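Wilstead Automation Users Forum
Board: End Effectors and Low-Cost Arms
Topic: Comparison of angular fingers and parallel pads for small plastic tubes
Replies: 7

bench_coordinator
Posted 9:14 am

Our laboratory is in the process of selecting a standard finger design for its bimanual stations, and I would welcome comments from members who have done similar work. The task is the transfer of small plastic tubes from the tabletop into a slotted holder. The two candidates are the angular black fingers supplied with our present arms and the Melura parallel pads with silicone facing.

We ran 200 picks with each design in November. The angular fingers failed on 13. The Melura pads failed on 65, nearly all of them on tubes lying at a diagonal to the approach direction. I had expected the opposite result and would like to understand it before we place an order.

tolerance_stack
Posted 9:52 am

May I ask how the pads were oriented at the moment of closing? Silicone pads perform poorly on a cylinder unless they are square to its axis. If the wrist is not being turned to match the tube, the first pad to make contact will push the tube away. In that case the figures describe your wrist control and say little about the pads.

bench_coordinator
Posted 10:20 am

The operator sets the wrist angle by hand through the leader arm. There is no automatic alignment. The same two operators took part in both series.

Numambridge_lab
Posted 11:05 am

We reached the same conclusion as the original poster, although with a smaller set of objects. The angular fingers come to a narrow tip, and a narrow tip forgives a poor approach angle. We have kept them on all stations. Our one complaint concerns insertion: the tube tends to rotate between the tips when it touches the side of a slot.

tolerance_stack
Posted 11:31 am

I must disagree with the recommendation that seems to be forming. Rotation during insertion is a serious fault, and it does not appear in a count of failed picks. A trial that stops at the pick will always favor the narrow finger. I would ask that both designs be scored on the full transfer, including release, before anyone describes one of them as better.

quiet_servo
Posted 1:47 pm

I support the request above. I would also ask about cable routing. On our station the gripper cable pulled on the wrist at full reach, and we spent two weeks blaming the fingers. A longer loop near the shoulder removed most of the error. Please confirm that the routing was the same for both series.

bench_coordinator
Posted 2:30 pm

Thank you for these remarks. I will answer them in turn.

The cable routing was the same in both series. The cables are left with generous slack, and we saw no pull at the wrist within the area used for the tubes. I accept that we did not test this at full reach.

The point about scoring is a fair one. We have begun a second series in which each trial covers the pick, the transfer and the release into the holder. The tubes are set out in the open center of the table between the two arms, and the operator may use whichever arm is nearer.
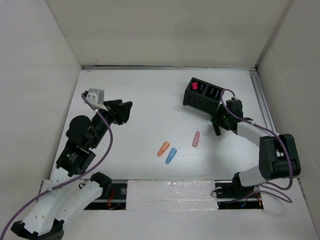 Early results suggest that the gap between the designs will be smaller under this method. The pads hold the tube steady during insertion, as tolerance_stack predicted, but they still lose a good number of picks. We have also asked Aaltonen for a quotation on a hybrid finger with a narrow tip and a shallow groove – their part 3019 is the closest item in the catalog.

Numambridge_lab
Posted 3:08 pm

We tried a printed finger with a groove last year. The groove must match the tube diameter closely, and we gave up once the task list grew to include other objects. I would advise caution if the station is meant for general use.

tolerance_stack
Posted 3:40 pm

A shallow V groove accepts a range of diameters. I would not rule it out on the basis of one printed part. I remain of the view that wrist alignment should be addressed first, as it costs nothing but operator practice.

bench_coordinator
Posted 4:15 pm

Both comments are noted. The second series will continue with the present fingers, and the pads will follow under the same scoring. I will post the full table to this topic when both are complete, with picks and insertions listed separately.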